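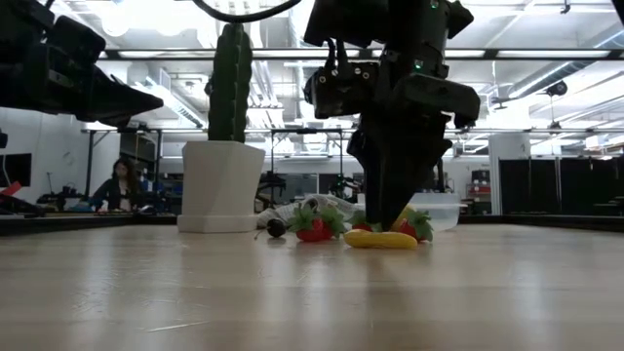
Re: [povier-users] collision padding defaults in the 2-arm planner

From: Brisa Bermúdez
Date: 10/25/25

Custódio Pinheiro wrote:
> The new Kostton planner treats each object as a padded shell, so you
> no longer hand-tune clearances. We ran 1761 pick requests in simulation
> and got plans for all but 40 of them. I'd like to make it the default
> in the next release. Any objections?

One objection, and it's a big one. A plan coming back tells me the solver finished. It says nothing about whether I'd let the arm run it.

Look at the fruit layout at the top. The gripper tip is right behind the toy banana, with strawberries close by, one of them partly hidden by the banana and the tip. Pad every one of those and the shells overlap. So what does the planner do, merge them or quietly shrink the padding? I read the Barrera branch twice and I think it shrinks it, with no warning in the log. If I'm wrong, please point me to the line.

Then there's the cloth. It's crumpled, it lies behind the fruit, and a "shell" for it is whatever the segmenter felt like that cycle. Same worry for the translucent bin, which depth sensors tend to see straight through. Were either of those in the simulated set? The Lultcombe assets I have from April are all rigid and opaque.

The cactus is tall enough that I want the other arm checked against it too, cable included. As far as I can tell, cables aren't in the model at all.

Before this becomes the default I'd want:

- the padding value actually used, logged per object
- a hard failure when it drops below the configured minimum
- the 40 failures posted, with seeds
- a replay of the 117 recorded layouts on the old planner, same machine

Until then please keep it behind the flag.

Brisa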